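Search the notebook Search Clear

Monday, October 23, 2023
Posted by the Birkora bench

Polymer clay, second round. The Grisholm packet says 30 minutes per quarter inch and treats the dial on a small oven as gospel. I don't buy it. Baked 6 test strips from batch 805 with the dial at 200 and the Zirkerby thermometer on the rack. The two never agreed for long, and I'm not sure I trust the thermometer either.

Strips from the back of the rack snapped clean. The front ones bent first. Botha's people blame old clay for this sort of thing, but both sets came out of the same block, so that explanation can wait.

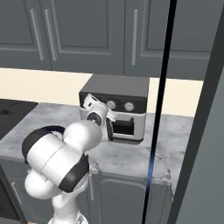 Countertop oven, close to the backsplash. Rendered view.

Preheating longer is supposed to fix everything. In May we tried it with the other clay and the difference was too small to mean much. Next time: 2 strips per position, a tile under each, foil tent over half. Write the position on the underside before baking. I forgot on one strip and had to throw it out of the results.

Still need more foil.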